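Setting Up a Bin-to-Bin Sorting Test for a Robot Arm

By Cinzia Villa
November 17, 2018
4 min read

Moving things from one container to another is a fair test of whether a machine can do household chores yet. It covers toy pickup, laundry and most of what happens on a packing bench. The procedure below is the one we use at Brosbridge to score an arm before anyone talks about folding or dishes.

What you need

One arm with a gripper, two open plastic bins, and 18 mixed objects. Include soft items. A set made only of blocks will flatter the machine.

Procedure

1. Clear the table and place both bins within reach of the arm. Leave open space between them. If you use tape marks, put them under the bin corners.

2. Drive the gripper slowly to the floor of each bin and record the height. Set the lower limit 9 mm above it for the first runs.

3. Check the rim clearance with an object in the gripper. Long items hang below the fingers and catch on the wall, so the empty-gripper path is no guide.

4. Load the source bin by tipping the objects in. Do not arrange them.

5. Start the timer and let the arm run. Stop at 300 seconds. Do not reach in to help.

6. Score one point for each object released inside the target bin. A drop on the table scores zero, even if the arm recovers it later.

Glossy tabletops need an extra check. Reflections of the bins and ceiling lights can be picked up as edges by the vision system. Run once with the lights dimmed and compare.

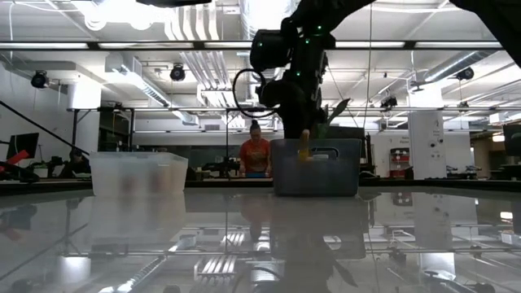

Gripper inside the gray-blue bin with a yellow object, clear bin to the left.

Reading the score

Our best August run with the Winby controller placed 58 percent of objects over repeated trials. Kgomotso Sithole, working by hand with the same set, missed none. Most failures were at the grasp - two soft items lifted together, or one pinned against a corner. Log these separately from drops, as the fixes are different. Repeat the full test after any change of fingers.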